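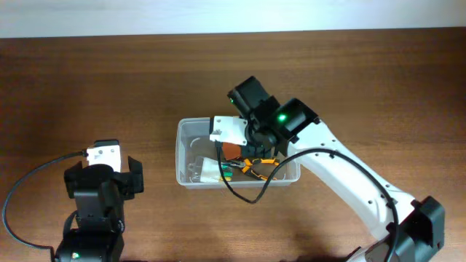 A Second Life for Hotel Points

When Fadwa Samir moved to Bastuvville for her work, she had hotel points in three different programs and did not know the value of any of them. "I saved them like old coins," she told me. "I thought one day they will be enough for something big."

Her case is very common. Many travelers join a program at the front desk, because the clerk asks and it costs nothing, and then they forget the password. The points stay in the account until they expire. In most programs this happens after a period with no activity, and the member receives maybe one email, which goes to a folder that she does not open.

Samir was lucky. Her largest account, with the Clenitz hotels, still had 11 days before it would be closed. She could have ordered a small gift from the catalog to keep it alive. Instead she looked for a room, and she found that Clenitz sells its older city hotels for far fewer points in April than in summer. She booked four nights near the harbor. The same room was for sale at 400 dollars a night during the trade fair, and she paid only the local tax at check-in.

Till Kuhlmann worked for 16 years at hotel reception desks and now advises small companies on travel costs. He thinks people wait too long. "Points are a currency, and the bank can change the price of everything in one night," he said. He tells his clients to keep no more than they can use in the next 12 months. He is also careful with transfers between programs. When Clenitz points are moved to the partner chain Bovo, a third of the value is lost on the way, and the transfer cannot be reversed.

Not everyone agrees with him. Ruoxi Yan, who travels with two children, saves for one long stay every second year. She needs a family room, and these are released early and disappear quickly. With a small balance she could never book in the first hour.

I tried both methods during the winter. Spending quickly gave me a plain room beside a train station, with very good bread at breakfast. My saving account is still growing, slowly, and last week I wrote its password in a notebook. Samir has closed two of her three accounts. The harbor hotel she wants to visit again, this time with her sister.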